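Evening, late. Kettle on, boots still by the door.

What a day! I finally got to Griltville to see the salt road, or the piece of it that still shows, and I want to get it all down before I sleep. I have been reading on this road since January and had pictured a sort of ditch. It is so much more than that. You come over the hill behind the old chapel and there it is, a long sunken lane between two banks, deep enough that I couldn't see over the top, with ruts worn right down into the bedrock. Carts did that. Carts and mules, for centuries, all of them hauling salt from the pans at Riltach up to the market at Wandthorpe.

I walked it from the lower gate to the ford and back again (the second time mostly to look at the ruts from the other side). They aren't even. The ones on the downhill side are deeper, and my guess is that the loaded carts kept over that way to stay out of the spring water. I may be wrong. The little guidebook says nothing on it, but it does say that in a good year 4,000 sacks went up to Wandthorpe before the first frost. 4,000! Up that hill!
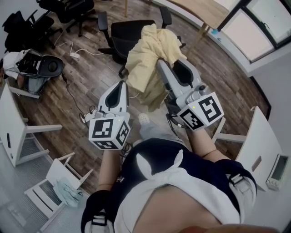
The salt court at Wandthorpe is the part I keep thinking over. It met in the market hall and it had its own weights, its own clerk and its own fines, and a carter could be heard the same afternoon he made his complaint. The rolls are printed now and I read a good stretch of them at the long table in the local history room until my eyes gave out. One carter was fined 5 pence for wetting his sacks to make them heavy. The next year he was back for the same thing, and the fine was 5 pence again, so I suppose he thought it was worth it. They did a lot by hand and by eye in those days. The weigher had to hold the beam with one hand and the sack hook with the other, and I thought of that again looking at the picture of someone sitting over a plank floor with a gripper in each hand, head down, both arms stretched out. I would love to know how the weigher sat! Or whether he stood all day. The rolls mention a stool once, when it was stolen.

There is also the business of the toll at Kabbaj bridge, which I had completely misunderstood. I thought it was a toll on the salt. It was a toll on the wheels. A man with a mule paid nothing, a man with a cart paid for each wheel, and so for a while the road filled up with mules and the bridge keeper wrote very sour letters to the abbey asking for his roof to be mended. Three of those letters survive. The abbey's answers don't, and judging by the third letter there may not have been any.

Ate my sandwiches at the ford, in a wind that nearly had the guidebook off me.

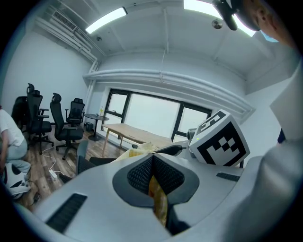
Something long and yellow-orange, perhaps a wrapped snack, in the hollow of a gripper.

More on the ford before I forget. The stones on the near side are cut square and the ones on the far side are just river boulders, and I think the parish line ran down the middle of the water. Two parishes, two ideas of what a ford should cost! I want to check this against the tithe map — the history room has a copy, but it was rolled up and I'd run out of afternoon.

Next time: the tithe map, the Riltach pans at low tide if I can get a bus that early, and the rest of the rolls from where the stool goes missing. Must also buy better socks.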